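Workshop notebook: the green table, pens and markers

23 September 2011, by Orysia Maksymiv
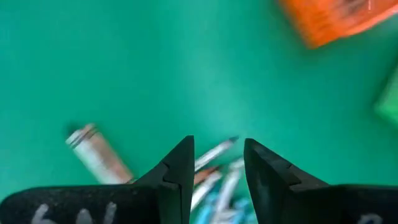
I continue from the last entry, where I complained that we lose too much time searching for something that writes. Today I had the whole morning for it, so I took the job seriously and sorted every pen and marker we keep for the table. Brannigan gave us a mixed box in January and since then everything was added on top of it. Old ones never left.

Method, so that somebody can repeat it. I took one bundle at a time, put it down on the green top, and tested each piece on two kinds of paper: the plain copy paper and the heavier card from Mureo, which we use for labels. A line of 25 cm by the ruler, normal hand pressure, then a second line directly after. If the second line was broken, the pen went to the side. I gave the markers one more chance, tip down in a cup overnight. I will look on Monday.

Results in short. The ballpoints are mostly fine. The cheap ones with the click button are worse than the ones with a cap, the spring gets tired and the point slides back when you press. Two of them I opened and stretched the spring a little with the small pliers, and it helped with one. The other now clicks but does not stay out, so I kept only its refill.

Markers are the bigger problem. People close them until they feel resistance, but the cap has a second step and only after the second step it is tight. I wrote about this already in spring and I write it again: press until you hear it. Seven markers failed on the card, and all seven had caps which I could pull off with two fingers. The ones from Fellov are better in this respect, the cap goes on straight and there is only one step.

Smearing on the label card. I checked this because Farnanow (the parts shelf project) sent back labels with gray clouds on them. I wrote the same word with each type and rubbed it with a dry finger after 7 seconds, then again after a minute. Permanent markers: nothing moves after a minute. The felt pens smear on the card even after a minute, on copy paper they are good. Gel pens I do not want to see on labels any more. They look very nice and then your sleeve takes them away.

About the table itself. The green top is pleasant for this work, the eyes do not get tired and you find a pen on it quickly, also a dark one. But it is smooth, and round pens roll. I tried three things against it:

a rubber band around the bundle -- holds well, but people take one pen out and leave the rest half outside of the band

a strip of felt, laid loose -- the pens stop rolling, but the felt moves with them

a low tray with a ribbed mat in it -- best so far, only it takes space when somebody wants to cut large sheets

For now I go with the tray, and it moves to the window shelf when there is cutting. If it does not come back from the shelf we think again.

I also removed marker spots from the top. Alcohol on a cloth works for the permanent ink, small circles, then wipe with water. Do not use the scouring sponge, it makes a shiny place and you never get the matte surface back. I tested this on the underside of a leftover piece, so no damage was done. Ballpoint ink needs two rounds of alcohol. For pencil the soft eraser is enough.

New rules, I will also hang them by the door:

-- Dead pen goes in the bin, not back in the tray.
-- Felt pens stay with the copy paper, not with the label card.
-- Markers lie flat. Standing with the tip up they dry much faster, I am quite sure of it but I did not measure it.
-- If you open the last black marker, write it on the order list.

To order: black permanent markers, medium tip, from Fellov if the price is still the same. More of the card from Mureo, the package is more than half gone. I would like also one good white paint marker for dark surfaces, the one we have leaves drops at the start of each stroke. You must begin on scrap paper and then move quickly, and still the first letter is fatter than the others.

Open question: does the overnight cup really bring the markers back, or do they write well for one hour and then die again? I put a small piece of tape on each of them, and I will write the test line on Monday and once more at the end of the week. The lines go in the back of this notebook, after the glue tests.

Filed under: Bench & Supplies, Small Repairs

Workshop notes | Contact the workshop | Back to top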